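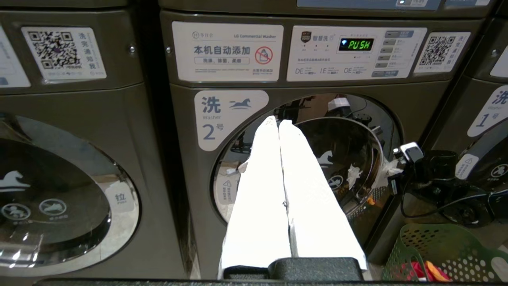

Washer number 2 with its door open and PUSH lit up on the display. The big character on the rounded label, 洗, means "wash".

Self-service laundry room

From the Hudow Household Encyclopedia. Entry last revised 21/07/2019.

A self-service laundry room is a room with commercial washing machines in it (and usually, but not always, dryers) where you do your own washing and pay by the load. You'll also hear launderette, laundrette, coin wash, washeteria and, in my own family, "the machines", as in "I'm off down the machines". I've used that sort of room on and off since I left home and I have a good many opinions about it, so please take this entry as part reference and part me going on a bit.

What counts and what doesn't

I keep the term for places where the customer does the loading. A shop where you hand a bag over the counter and collect it folded is a service wash, which has its own entry. A shared machine in the basement of a block of flats is a grey area. If it takes payment and has a number on it, I'd say it's a laundry room. If it's your neighbour's old machine with a rota taped to it, that's a shared utility room and you have my sympathy.

Rooms come attended or unattended. The ones I know best, in Movden, are unattended, so everything you need to know has to be stuck to the machines themselves. That's why I've given so much of this entry over to stickers!

The machines

Nearly everything you meet now is front-loading. There's a round door, a drum behind it, and the controls across the top of the front where you can read them standing up. Top-loaders do hang on in some places and I'm fond of them (you can chuck in a forgotten sock halfway through), but they're thirstier and you can't put anything on top of them.

A commercial washer looks much like a big domestic one until you've used both. The door feels heavier, the programme list is shorter, and the cycle tends to be quicker than the endless eco wash most of us have at home. There's often less to decide, too. You pick a programme and off it goes, with none of the delayed start, extra rinse and anti-crease business that I've never once used at home either.

Machines are nearly always numbered. It sounds like a small thing, but the number is what you type in or look for when you pay, and what you quote when you ring up to complain. Learn yours before you walk off. I once spent a good while in the Rawashdeh launderette in Zetville waiting for machine 2 to finish when all my towels were going round next door to it, and I only noticed when I recognised the bath mat.

Stickers, labels and what they're telling you

If you're washing abroad, or in a room where the labels aren't in a language you read, it helps to know that the same handful of messages turn up again and again. The machines shown with this entry are labelled mainly in Chinese, with bits of English, and they make a very good set to learn from.

本机自动添加 means "this machine adds automatically". You'll see it in large characters beside a red symbol of a crossed-out detergent bottle. Put the two together and the message is clear enough: leave your own detergent out of it. Auto-dosing, as it's called, has its own section further down.

智慧洗 is "smart wash". It's on the control panel and you can safely ignore it. Laundry equipment has been calling itself smart for years.

洗完通知我 means "notify me when the wash is finished", and it runs down the side of a QR code. I love this one. I'd have given a great deal for it in my student days, when the only way to know was to sit there or guess.

拉 means "pull". It's a small label on the rim of the door, and you'd be surprised how useful it is, as the grip on these doors isn't always where your hand goes first.

PUSH on a display is the one that trips people up. I've seen grown adults shove the door with a shoulder. On most panels a word like that is to do with the buttons or the start of a programme, so try those before you try your weight. If in doubt, read the small print next to it, or ask whoever is folding sheets nearby. There's always someone folding sheets.

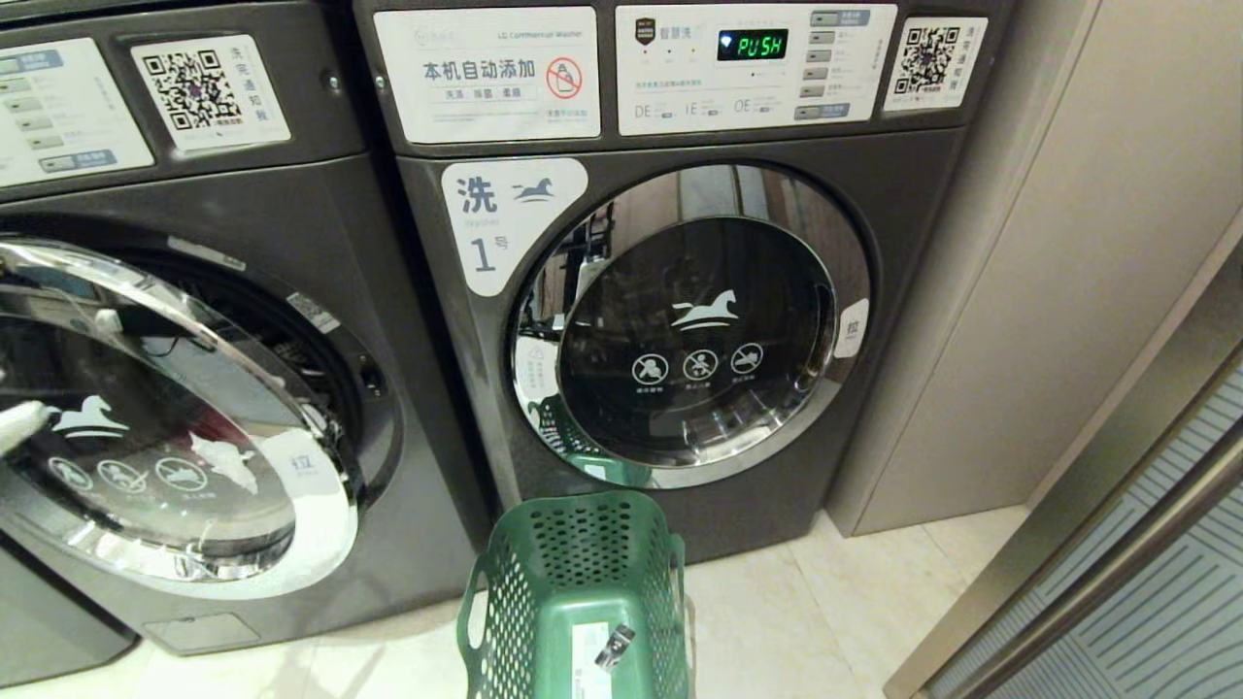 Two front-loaders side by side, with a green plastic basket on the tiles in front.

Paying

Coins were the whole story when I started. I kept a jar of 50p pieces by the front door and guarded it like treasure, and I still can't quite bring myself to spend one on a parking meter. Then came tokens, then rechargeable cards, and now it's mostly phones. Each has its own way of annoying you. Coins jam, tokens are only good in the one shop, cards always have a bit left on them that you can't use up, and phones go flat.

My advice is to sort out how you're paying before you load anything. It's miserable fishing damp-from-the-gym kit back out of a drum because the app wants a password you set in February.

Auto-dosing

An auto-dosing washer draws detergent (and sometimes softener) from a supply of its own, so the customer brings none. Owners like it because people overfill drawers something shocking. I'm told by everyone who has ever run a laundry that too much powder is the cause of half their bother: foam, residue, itchy sheets, gummed-up drawers.

For the customer it's one less thing to carry, and I'm all for it. The drawback is that you don't choose what goes in. Anyone in the house with sensitive skin will want to find out what's used, and if there's no notice on the wall saying so, ring the number and ask. An extra rinse at home under the bath tap helps a bit, though I admit wringing out a duvet cover by hand is nobody's idea of an evening.

Please don't add your own on top. Adding a stain stick to a collar before you leave home is a different matter, and I do it all the time.

The basket

I'd put the basket second only to the machine in importance. A plastic one is my choice every time. It doesn't mind a wet floor, it doesn't mind being sat on (within reason), and you can see into it from above so nothing gets left in the bottom. Wicker is lovely in a bedroom and hopeless in a laundry room: it snags tights and it goes mouldy.

Put the basket on the floor right in front of the door you're emptying. Then anything that slips as you're pulling the load out drops in the basket and not on the tiles. I learnt that after rewashing the same pillowcase three times in one afternoon.

A bag is better for getting there, mind you. I walk down with a bag on my shoulder and a small basket inside it, empty one into the other, and feel very organised. The bus is the 226, if you're in my part of Movden and your load is heavy, and the driver has seen worse than your laundry.

Loading and unloading

Shake things out as they go in. A duvet cover will swallow every small item you own and hold them in a wet lump, so button it up first. Fill the drum loosely, leaving enough room to get your hand in flat over the top.

When you come to empty it, pull out the big things first and then look again. Look properly, head down, one hand round the inside of the drum. Pale things are easy enough to spot through a door, but a black sock in a dark drum is invisible, and I reckon I've donated a fair few to the people of Zetville over the years. Feel along the rubber seal as well if there is one. That's where coins, hair grips and baby socks go to live.

Check the drum before you load, too, for the same reason. I've come home with a stranger's flannel more than once (it's in the car now, it does the windscreen).

Manners

There aren't any written rules, but there is custom. If a machine has finished and its owner isn't back, you wait a decent few minutes before touching anything. If you must empty it, put the washing somewhere clean and in one pile, and don't fold it. Folding a stranger's pants is going too far, however kindly meant.

Leave the door ajar when you're done so the drum can air, unless a notice says otherwise. Don't hog the table. Take your fluff with you.

How heavy is a load?

I get asked this more than anything. I weighed my bath towels dry on the kitchen scales and they come out at 500 g apiece, which gives you something to reckon with when you're standing in front of a machine with its capacity printed in kilos. Jeans are heavier than you'd think and shirts hardly register.

See also: Airing cupboard; Detergent drawer; Pegs; Service wash; Socks, odd; Tumble dryer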